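May 14, 2023

Home again, feet up, boots still on the mat, and I want to get all of this down before I sleep and lose half of it. We did the Citmont loop! The whole thing, over the top and back round by the reservoir, and I have a sunburnt nose and a notebook full of smudged pencil to show for it.

Rasha picked me up while it was still dark. She'd brought flatbread with za'atar wrapped in a tea towel, and we ate most of it before we were out of town, which was greedy and completely worth it. Imad and Oi-ling were already at the car park with the flask going round. Oi-ling had the good binoculars, the Boveck ones she bought second-hand in January and has been very patient about lending.

The first bit is all beech wood and it was absolutely roaring with birds. I've been learning songs from recordings since the winter, ten minutes a night with the washing-up, and this was the first time it properly paid off. Blackcap! Straight away, before anyone else had said a word. Then a chiffchaff (easy, I know, it says its own name), then something fast and silvery that I couldn't place at all. Imad got it. Wood warbler, spinning away like a coin on a plate. I'd never heard one in real life and I stood there with my mouth open. We waited ages for it to come down low enough to see and then it did, lemon-yellow throat, tiny thing, shivering all over with the effort of singing.

Above the trees it turned cold and very bright. The path climbs 600 metres from the wood to the ridge and I felt every one of them in my knees, but there were wheatears on the wall the whole way, bobbing and showing off their white rumps, always one post ahead of us. Rasha has decided they're her favourite now. Last month it was dippers.

The summit board says 2164 feet. I touched the cairn, Imad touched the cairn, Oi-ling refused on principle and ate an orange. You could see right across to the Zoubi farm with its blue barn, and past that a thin line that Rasha swore was the sea and I swear was cloud. We argued about it happily for the length of a sandwich. There was a ring ouzel somewhere in the rocks below us, three clear notes and a gap, three clear notes and a gap, and do you think any of us could find it? I scanned every boulder. Oi-ling got the back end of something dark going over the edge and won't count it, and she's quite right, but I'd have counted it!

Coming down was lovely. Soft turf, skylarks, sun on our backs. We met Güven Karakaya by the stile with his old spaniel, and he told us there's been a pair of pied flycatchers in the oaks by the dam, so of course we added another mile to go and look. And there he was, the male, black and white and so smart, in and out of a hole in a dead branch with his beak full. We sat on our coats and watched him until my leg went to sleep. I could have stayed till supper.

Tea and the last of the fruit cake at the reservoir, then the long flat track back to the cars. I tried to walk it quietly but we were all too pleased with ourselves. Imad did his cuckoo and a real one answered, or at least sang at a convenient moment.

Things to put right before the next one: a proper hat, new laces for the left boot, and a smaller notebook that fits in the top pocket. I must also write to Raed Masri about the walk he mentioned on the coast. He says there are puffins if you go early enough in the season and don't mind a scramble.

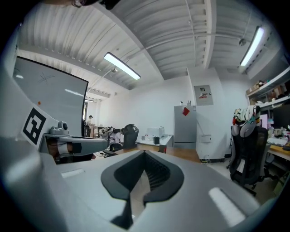
The list

Woodland: blackcap, chiffchaff, wood warbler (NEW!), nuthatch, treecreeper, great spotted woodpecker (heard), song thrush, and a jay making a terrible fuss.

Wall and ridge: wheatear, meadow pipit, raven, kestrel, ring ouzel (heard only, and it still hurts).

Coming down and at the water: skylark, cuckoo (heard), pied flycatcher (NEW!), grey wagtail, common sandpiper on the stones under the dam, swallows, and my first house martins of the year.

Two new ones in a day. I haven't done that since my very first summer at this. I rang Mum to tell her and she said "that's nice, love, were they big?" and I had to say no, they were both very small, but I tried to explain about the singing. I even had a go at the wood warbler down the phone. She thought the line had gone.

Bath now. Rasha wants to go up again in a fortnight and have another try for the ouzel, and I've already said yes.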